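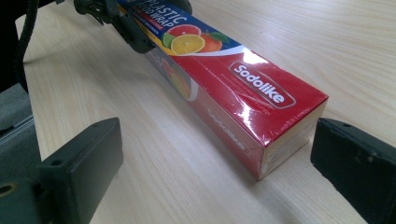

Final pay is where small employers get tripped up, more than hiring paperwork, more than overtime. Somebody quits or gets let go, everyone's annoyed, and the last check goes out late or short. Then a wage claim shows up. Usual fight is over deductions: the apron, the cash drawer that came up short, the stuff from the supply shelf. A red box of plastic food wrap goes home in someone's bag and the manager wants the price of it out of the last check. Don't do that yet. Read step 4 first.

Last updated: December 20, 2019
6 min read

How to run a final paycheck, start to finish. Written for shops, cafes, small offices, anybody without an HR department. State rules differ a lot so check yours before you cut anything.

Step 1. Write down the last day worked

Sounds dumb. Do it anyway. Date, time they clocked out, who ended it (them or you). If they quit, was there notice? How much? In a lot of states the deadline for the last check depends on exactly that. Some want it the same day for a firing. Some give you until the next regular payday either way. Look yours up on the state labor department site and write the deadline on the same sheet.

Text message counts as a resignation most places. Screenshot it, print it, put it in the file.

Step 2. Close out the hours

Pull the time records for the open pay period. All of them, including the half shift at the end and any training or closing time. Missing punches: ask the employee in writing what they worked, give them a fair shot to answer, but don't let that hold up the check past the deadline. Pay what you know is owed, fix the rest after.

Overtime still applies in the last week. People forget.

Step 3. Add the extras

Go down this list:

- unused vacation or PTO, if your state or your own written policy says it gets paid out
- commissions already earned
- tips held on cards
- expenses they turned in receipts for
- any bonus that was promised in writing and already earned

Your handbook matters here. If it says vacation is paid out, pay it out, even where the state doesn't make you. If it says nothing, go read the state rule again because silence often goes the employee's way.

Step 4. Deductions. Slow down.

Taxes, garnishments, their share of the health premium: normal, go ahead.

Everything else is risky. Broken items, missing stock, cash shortages, uniforms not returned. Under federal law a deduction like that generally can't take the pay below minimum wage or cut into overtime. Plenty of states go further and want a signed okay for that specific deduction, and some won't allow it even with one. A general line in the offer letter probably won't do it.

Inger Ingvarsson handled payroll for a lunch counter in Serncombe and told me about one they lost. Owner held back a $2000 check over keys and two missing jackets. By the time penalties and fees were added the place paid $2554, and that's not counting the afternoon at the hearing. Keys cost a few bucks to recut.

If you really think they owe you money, pay the check in full and send a seperate letter asking for it. Small claims if it's worth the bother. Usually isn't.

Step 5. Get it to them

Direct deposit is fine if they're already set up and your state allows it for the final check. Otherwise mail it or have it ready at the counter. Don't make them come in and sign something to get paid. A release in exchange for wages already owed is worthless in most places and looks terrible later.

Mailing? Confirm the address first, in writing, and ask if it's good through January so the W-2 goes to the right place too.

Step 6. Paper and cleanup

Itemized stub with the check. Benefits notice if you have a health plan. Unemployment notice if your state requires one, many do. Turn off logins, change the alarm code, take them off the schedule.

Then file it all: step 1 sheet, time records, copy of the stub, proof of when it was sent. Keep payroll records at least as long as federal and state rules say, longer if theres any argument going on.

Check bounced or lost in the mail? Reissue right away and note the date on the sheet.

Related
Costello Bakery's written PTO policy, line by line
Uniform deposits: when you can and when you can't
Hullness Payroll Basics, part 2: split shifts
Setting up Hirkatent for hourly staff
Do I have to pay for a shift I canceled?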